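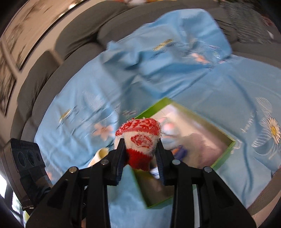
针织小玩具,红色圆顶,边缘有散开的白色纤维。

手工的东西该卖多少钱

10月3日 星期三

上个月我在 Orkico 上关掉了自己的小店。店里卖的是手织的小东西:杯垫、钥匙挂件、给婴儿的软帽子,还有几样说不清用途、摆在架子上好看的小玩意儿。关店的理由很普通,算下来不划算。关店以后有人来问我是不是不织了,我说还织。对方不太明白,问那织了干什么。这个问题我想了一阵,觉得值得写下来,因为里面有两件事常常被搅在一起说:一件是手工的东西该值多少钱,另一件是手工的东西该不该拿去卖。

先说价钱。

我卖得最多的一种小挂件,定价三十八块。毛线用的是 Skivard 的中粗线,不算好,也不算差。填充棉、配件、包装袋、快递袋摊进去,再减去平台的抽成,到手二十块出头。织一个要一个晚上,熟练以后快一点,但也快不了多少,收尾藏线头那部分是省不掉的。按钟点算,比我家楼下便利店招夜班的工资低得多。这个账我第一年没有算过,第二年算了一次,算完把计算器收起来,又织了半年。

很多做手工的人都有过这样的半年。不算账的时候,觉得自己在挣钱;一算账,发现是在倒贴时间。可是要涨价也很难。买家打开手机一搜,外形差不多的挂件,机器做的,九块钱包邮。放在同一个页面里,缩成同样大小的方格子,谁也看不出差别在哪儿。你在商品说明里写“纯手工”,对面九块钱的那一家也写“纯手工”。这三个字已经用坏了。

所以有一种意见说,手工的人要学会讲故事。要拍好看的照片,要写自己的心路,要让买家觉得买到的是一段经历。我不赞成这个办法,至少不赞成把它当成唯一的出路。我参加过一次网上的讲座,讲的就是这个,教人怎么给一顶帽子写两百字的来历。讲课的人说,来历不一定要真,但是要动人。我听到这里就退出去了。一顶帽子的针脚密不密,线扎不扎皮肤,洗了变不变形,这些是可以说清楚的,也是买的人应该知道的。把这些放在一边,专门去编来历,等于承认东西本身没什么可说。

我的意见是,手工制品的价格首先应该按工时算,算出来是多少就标多少。卖不动就少卖,或者不卖。这话听着硬,其实是最省心的做法。低价卖手工,受损的不光是自己。周围其他做同样东西的人,会被你的低价拖着走。买家见惯了三十八,看见一百二就觉得是在宰人。他没有恶意,他只是没见过真实的价格。真实的价格长期不露面,大家就以为它不存在。

有人会反驳:人家就是喜欢织,不图挣钱,便宜点卖怎么了?这个反驳有道理,我认真想过。一个退休的人,晚上看电视的时候手里闲不住,织出来一堆,放家里占地方,十块钱一个摆摊出掉,她高兴,买的人也高兴。要她按工时定价,确实不近人情。我没有办法说她做错了。我能说的是,这种价格叫处理,跟定价是两回事。如果摊子上写一句“闲时织着玩的,便宜出”,大家都清楚,也就没有什么误会。问题出在把处理的价格当作行情的那些人身上,包括一些收购的商家。

我碰到过收购的商家。那是去年十二月,一家叫 Wynne 的礼品店要找人织节日挂饰,要两百个,三个星期交货。开的价钱是每个九块,线自备。我回信问这个价钱是怎么算出来的,对方回答说,他们在网上看过,差不多都是这个价。我又问他们打算卖多少,没有回音。后来我路过那家店,橱窗里摆着类似的挂饰,标价四十五。我并不觉得店家加价有什么不对,房租、店员、损耗都是钱。我觉得不对的是九块钱那一头。如果四十五里面有三十六是店里的开销和利润,那么真正把东西做出来的人,拿到的那一份连线钱都紧张。店家不会认为自己在欺负人,因为总有人接。

总有人接,这是手工这一行最难办的地方。它的门槛低,工具便宜,一副针一团线就能开始。做的人多半是利用零碎时间,零碎时间在很多人心里是不值钱的。等孩子放学的那一会儿,坐火车的那几个小时,睡前的一段,反正也是闲着。我想说,闲着的时间也是时间。你拿它睡觉、看书、发呆,身体是会记得的。连着赶了一个月的货,手腕疼,肩膀也疼,去做理疗,一次的费用抵得上好几个挂件。这笔钱从来没有人算进成本里。

再说另一件事,该不该拿去卖。

这几年有个现象,一个人只要有一样拿得出手的爱好,周围的人就会劝他去卖。蛋糕烤得好,劝他开店;字写得好,劝他接单;会织东西,劝他摆摊。劝的人是好意,是在夸奖。在现在的说法里,“你这个都可以拿去卖了”是一句很高的评价。我以前听了也高兴,我的小店就是这么开起来的。

开店之后,我织东西的方式变了。从前我看见一种线,颜色好,先买下来,放着,过些日子想起来拿它织点什么。织到一半觉得不对,拆了重来,拆几遍也不心疼。开店之后,线是按订单买的,颜色是按销量选的。红的好卖,就多织红的。有一段时间我连着织红白两色的花样,织到后来闭着眼睛都知道下一针是什么颜色。拆是舍不得拆了,拆一次就晚交一天。有一点小毛病,从前我会拆,现在会想,这个位置买家看不见。

这个变化是慢慢来的,当时并不觉得。我发现它,是有一次整理旧物,翻出开店以前织的一个小玩偶。形状不太圆,配色也有点怪,但每一处收口都收得很仔细,里面的线头一根一根藏好了,翻过来看也是干净的。店里卖的那些,正面比它整齐,翻过来不如它。我把它放在桌上看了好几天。

所以我现在对“你可以拿去卖”这句话比较警惕。它把一样东西的好坏,换算成了能不能卖钱。能卖的就是好,不能卖的,做得再用心也是白费工夫。照这个标准,织一件毛衣给自己穿是最傻的,光线钱就够买两件现成的。给朋友的孩子织一顶帽子也傻,孩子长得快,冬天一过就戴不下了。可是我认识的人里面,凡是长期织下来的,织得最多的恰恰是这些。

也有人真的靠手艺吃饭,而且吃得不错。我不想把话说成爱好一定不能变成生意。我见过做得好的,他们有几个共同的地方。他们把价钱定得很清楚,不解释,也不打折。他们做的花样很少,一种东西反复做,做到又快又好。他们把卖的和自己玩的分开,上班织订单,下班织自己的,用的线都不放在一个柜子里。这样的人是在经营一门手艺,跟开工厂、开饭馆一样,需要本钱、需要计划,也需要承认其中有一大半是重复劳动。愿意这样做的人,我很佩服。我试过,知道自己做不来。

困难的是夹在中间的一大批人。生意没有当生意做,账不清,价不敢提;爱好也没有当爱好做,天天惦记着销量和评价。两头的好处都没有拿到,两头的累都受了。我在这个位置上待了将近三年。平台当然喜欢有很多这样的人,货架永远是满的,价格永远是低的,走了一批又来一批。Orkico 每到节前都会给店主发通知,提醒大家备货,附上去年卖得好的品类。通知写得很亲切,称呼我们“手作人”。我没有收到过一封通知是教人怎么核算工时的。

我并不认为平台有义务教这个。它是做生意的,抽成按成交额算,东西卖多少钱都有它的一份,卖得多比卖得贵对它更有利。把话说明白就可以了,没有必要指望它。需要指望的是做手工的人自己,还有买手工的人。

买的人能做什么?我的建议很简单,买之前问一句,这个要做多久。问了以后再看价钱,自己心里除一下。除出来的数如果低得离谱,只有两种可能:要么不是手工做的,要么做的人没有给自己算工钱。前一种,你可以按机器制品的标准去买,机器做的东西也有做得好的,不丢人,我家里的袜子全是机器织的。后一种,你可以照样买,但至少不要再讲价了。我开店的时候最怕的一句话是“反正你喜欢织,便宜点嘛”。喜欢织是我的事,跟价钱没有关系。牙医也可以喜欢看牙,没有人因此要他打折。

还有定做。定做的误会最多。很多人觉得定做就是在现成的上面改一改,换个颜色,加个名字,应该差不多的价。改一改是最费工夫的。针数要重新算,试样要重新织,颜色换了以后粗细可能也不一样,同一个牌子的线,深色和浅色织出来的松紧都会有差别。有人发来一张不知道从哪里存下来的照片,说照着这个来。照片只有一面,背后是什么样,多大,用的什么线,全靠猜。猜错了就是我的问题。我后来定做一律先收试样的钱,试样不满意就停,试样钱不退。立了这条规矩以后,定做的人少了一大半,剩下的都很好说话。

做的人能做什么?我说几条自己吃过亏才知道的。织之前看一眼钟,织完再看一眼,记在本子上,记一个月,你对自己的价钱就有数了。线钱要按买的时候的价算,不要因为是以前囤的就当它不要钱,囤的线也是花钱买的。送人就大大方方送人,不要半卖半送,“给个线钱就行”这句话我说过很多次,每一次说完都有点后悔,对方也为难,给多了像是买,给少了像是占便宜。亲戚朋友来要,愿意就送,不愿意就说最近没有空,不必编别的理由。

至于学校和社区里的手工课,我也有一点意见。我们这里的手工课,期末往往要办一场义卖,学员做的东西摆出来标价。用意是好的,大家也热闹。可是标价标得非常随便,五块十块,图个彩头。来的人逛一圈,拎一袋子回去,心里留下的印象就是手工的东西五块十块。其实可以换一种标法,牌子上写清楚做了几个晚上,用了几团线,下面再写义卖的价钱。多写两行字,花不了多少工夫。看的人知道自己拿走的是什么,做的人也觉得自己的晚上有人看见了。我跟办课的人提过,对方说牌子太小写不下。那就换大一点的牌子。

关店以后,库存里还有一些没卖出去的,我没有清仓。一部分送给了邻居家的小孩,一部分拆了。棉线比较好拆,绕成团,用水过一遍,晾干还能再用。毛的、起了絮的那种就不好拆,一拉就断,边上全是毛毛的白絮,只好留着。留着也好,放在窗台上,有人来家里,拿起来捏一捏,问这是什么,我说是个蘑菇,也有人说是草莓。两个说法我都认。

现在我手上织的是一件背心,给自己的,灰色,很厚,织了拆过两回,领口的地方还是不满意。按店里的算法,这件背心的成本已经高到没有办法标价。天冷之前能不能织完也不知道。有个朋友看见了,说你织这么好,怎么不放到网上去卖。我说这件不卖,她要是喜欢,我可以教她织,线要她自己买。她想了想,问我线在哪里买,用几号针。我把店名和针号写给了她。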